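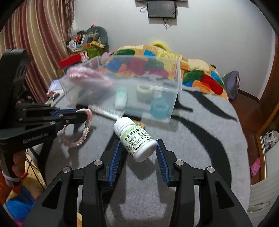
Ticket 634: Label printer skips every second label after media change
Site: Clanholm packing room
Opened: 28 Jan 2024
Priority: Medium
Status: Closed, fix confirmed
Category: Printing / thermal transfer

Problem as reported

Printer 3 feeds one blank label after each printed label. The job count on the workstation is correct, but the roll is used up at twice the normal rate. The fault began after the stock was changed from the old 50 mm labels to the shorter Surville bottle labels. Printers 1 and 2 are still on the old stock and work normally. Print quality is good. No error light.

Environment

Desktop thermal transfer printer, USB to a packing workstation. Driver is the Darnen package, same version on all workstations in the room. Labels are sent from the El-Sayed stock program, which builds the page from a saved template. Media is die-cut paper with a clear gap between labels, wax ribbon.

Entry 1

Asked the site for a strip of output. Scan received. The printed area is in the right place on the first label, then one full blank, then a printed label with the text about 1 mm lower. The drift builds up until the last line falls into the gap, at which point the printer seems to find its position again and the cycle restarts.

A plain skip with no drift would suggest a page length set too long in the driver. A skip with drift suggests that the sensor is not seeing every gap. Both are possible here.

Entry 2

Asked the site to power off, hold the feed button, power on and release after the second flash. This runs the built-in calibration. Result: printer fed five labels, stopped, light steady green. Test job of ten labels gave the same fault.

Asked for the printer's own configuration page. Relevant lines:

MEDIA TYPE: CONTINUOUS
SENSOR: REFLECTIVE
LABEL LENGTH: 634 DOTS
DARKNESS: 12
SPEED: 3

Media type is wrong for this stock. It should be GAP. Sensor should be TRANSMISSIVE. With the type set to continuous the printer ignores gaps and feeds by length alone. This does not explain how it recovers position at the end of each cycle, so the driver may be sending something as well.

Entry 3

Changed media type and sensor through the driver's tools tab. Saved, power cycled, ran calibration again. Configuration page now shows GAP and TRANSMISSIVE. Label length still reads 634 dots.

Test from the driver's own test page: correct, one label, no skip.
Test from the stock program: skips as before. New configuration page after the test shows media type back at CONTINUOUS.

The stock program is overwriting the printer settings with each job.

Entry 4

Opened the template on the workstation by remote session. The template has its own page setup, which is stored with the file and sent ahead of the label data. Page height in the template is still the old stock. The box "Use printer settings from this document" is ticked. The template was copied from the one used on printer 1, and only the text fields were moved to suit the smaller label. Page size was left alone.

Changes made to the template:
- page height set to match the new stock, gap not included
- media type set to "labels with gaps"
- "Use printer settings from this document" cleared

Saved under a new name so that printers 1 and 2 are not affected.

Test job of ten labels: no blanks. Drift still present, smaller than before. By label ten the text is visibly low.

Entry 5

Drift with the correct page size means the gap is being detected late or not at all on some labels. Asked the site to open the printer and check the position of the movable sensor. On this model it slides across the media path and has to sit under the label, clear of the edge guides.

Site reports the sensor was pushed all the way to the left. The new roll is narrower than the old one and is centered, so the sensor was reading through the very edge of the backing paper. Site moved it to the center mark.

Site also reports a strip of adhesive on the lower sensor window. Cleaned with an alcohol wipe and left open for five minutes before closing the head.

Ran calibration. Length on the configuration page now reads correctly for the new stock.

Test job of ten: no blanks, no drift.
Test job of 63 (one full batch): no blanks, no drift, last label matches the first when laid side by side.

Entry 6

Site asked whether darkness should be changed for the new labels. Left at 12. Small text is sharp in the scan and the barcode reads at first pass. Raising it on this stock tends to fill in narrow characters.

Site also asked whether the wasted labels can be wound back and reused. Not advised. Peeled or rewound stock can lift inside the printer and leave adhesive on the roller.

Root cause

Three separate faults:
1. Template carried the page size of the old stock.
2. Template overrode the printer's media type on each job.
3. Movable sensor was outside the usable area for the narrower roll, with adhesive on the window.

Items 1 and 2 caused the blank labels. Item 3 caused the drift.

Notes for the next media change

Print a configuration page before loading the new roll and keep it. Load the roll, set the guides, then check the sensor position with the head open. Calibrate. Print from the driver test page first and from the stock program second. If only the second one fails, look at the template before touching the printer.

The template on printers 1 and 2 still has the override box ticked. No fault while they stay on the old stock. To be cleared when those printers are changed over. Linked to the open task for the October template cleanup, which was never finished.

Ticket closed with agreement from site.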